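Spending the money once: a chat with Hannelore Sperling about buying a robot arm

22 May 2022

I'd been trying to get Hannelore Sperling on the phone for weeks. She looks after equipment planning at Nuvex, over in Wostville, where they pack mixed small-goods orders for online shops, and she's always halfway through something. When she finally rang back she was in the car park eating a sandwich and said I could have her until it was gone. We ended up talking for well over an hour, so it must have been a decent sandwich.

What I wanted to know was pretty simple. How does a mid-sized place with an ordinary bank balance go about planning for a picking robot?

"Badly, the first time," she said, and laughed. "We started with the arm. Everybody starts with the arm! You see one at a trade show, you get the brochure, you come home and put a number in a spreadsheet. Then you spend the next year finding all the rows you left out."

The rows she left out? Grippers (plural), guarding, cabling, a new power run, training, spare fingers, and a floor survey that cost $1,973 and told them the slab was fine. She's still a bit cranky about that one, although she says she'd pay for it again.

"Samuele told me to budget for it and I crossed it out," she said. Samuele Carbone is the integrator they've worked with from the start. "Then I had to go back upstairs and ask for it as an extra. It was the asking that hurt, more than the money."

I asked what she does differently now and she didn't hesitate. She writes the list of goods first. Before anyone talks reach or payload, her offsider Jannik Wiegand goes through the order history and works out what the thing will need to pick up. For the current plan he had 619 product lines to get through, and he sorted them by how awkward they'd be to grab. Soft, shiny, floppy, too flat, that sort of thing.

"Jannik's list is the best document we've got," Hannelore said. "It lives on a shared drive and it's ugly as sin, and I take it to every single supplier meeting. If they don't want to look at it, well, that was a short meeting."

We got onto second-hand gear, which I'm always keen on (my shed would tell you the same). She's not against it. Nuvex looked hard at a used arm last August, and the price was lovely. What put her off was the controller, an older one, and the question of who'd come out when it threw a fault. In the end she costed the support over 7 years and the gap between used and new got a lot smaller than she'd expected.

"I don't mind old," she said. "My ute's old. But I can get parts for my ute."

The finance side has been its own adventure. Wolfram Seidel, who signs things, wanted a payback figure down to the month. Hannelore gave him a range and they argued about it, quite cheerfully by the sound of things. Her view is that nobody knows the pick rate until your own goods have been in front of the gripper for a good long while, so she asked for a trial budget on its own line, separate from the purchase.

That trial line is the bit I'd pinch if I were planning something similar. It pays for bench time, and it pays for boring things too: bins, clamps, tape, a box of odd items nobody minds getting squashed.
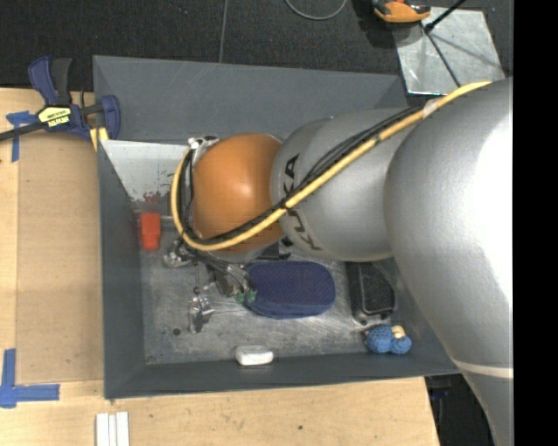

"You want hard stuff and soft stuff in together," she told me. "A pouch, a case with a rim on it, a little knitted toy if you've got one. If you only trial with nice square cartons you'll buy a machine for nice square cartons."

She also reckons you should hold back a chunk of the gripper money until the trial's done. Nuvex had been quoted for a set of seven fingertips and she signed for two, with the rest priced but not ordered. The supplier grumbled. She let them grumble.

Any regrets? Just the timing, she said. She'd have brought the night crew in earlier. Frauke Thiele runs that shift and spotted on day one that the proposed cell would block the spot where the pallet jacks turn around, so the whole layout had to shuffle over and the cable trays were re-quoted.

"Frauke had it in five minutes. I'd been staring at that drawing for a month."

The purchase order is still sitting with Wolfram. Hannelore thinks he'll sign, and in the meantime she's got Jannik adding the Christmas lines to his list. She promised to ring me when there's a delivery date, sandwich permitting.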